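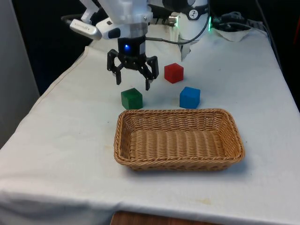

2 min read

Household Guides > Linen & Laundry

Section 4: Getting marks out of a white tablecloth

Read this section before the cloth goes anywhere near hot water. Hiyori Takeda wrote the first version after a long lunch in May, and her feelings about turmeric have been left in.

1. Shake the cloth outside. Crumbs in the washing machine become paste, and paste becomes your problem.

2. Lay it flat in good light and find the marks. Tea, gravy and old oil all dry to much the same colour, so if you can't remember what was served, treat it as oil first.

3. Work a little dishwashing liquid into each mark from the back of the fabric. Leave it for 30 minutes. Scrubbing feels productive and mostly roughs up the weave. 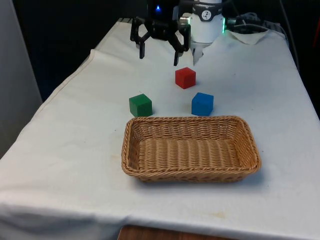
If the mark is still there after that, do it again before moving on. Mirela Miranda swears by Undico soaker for the second go — she also swears at it, as the lid is a menace.

CAUTION: No chlorine bleach on wool, silk or anything your grandmother embroidered. Never mix bleach with vinegar or ammonia. Open a window.

4. Soak in cool water for 2 hours. The laundry tub is fine once you've evicted the gumboots.
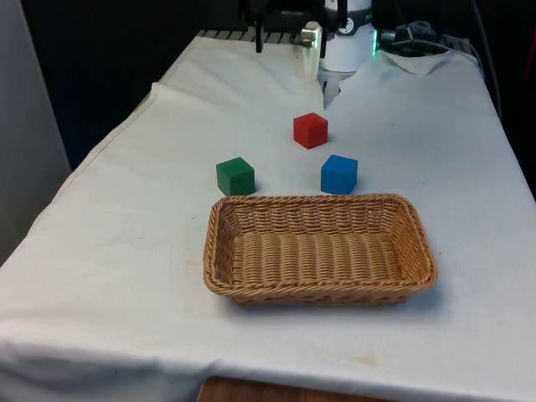

5. Wash on the warmest setting the care label allows. If the label has faded to a grey smear, go with cool.

6. Check every mark before drying. A tumble dryer will set whatever is left, and it'll be with you at Christmas.

7. Iron while damp, wrong side up. Creases from the cupboard need steam and some patience.

Note: Fold along different lines each time, or the cloth will wear through at the corners.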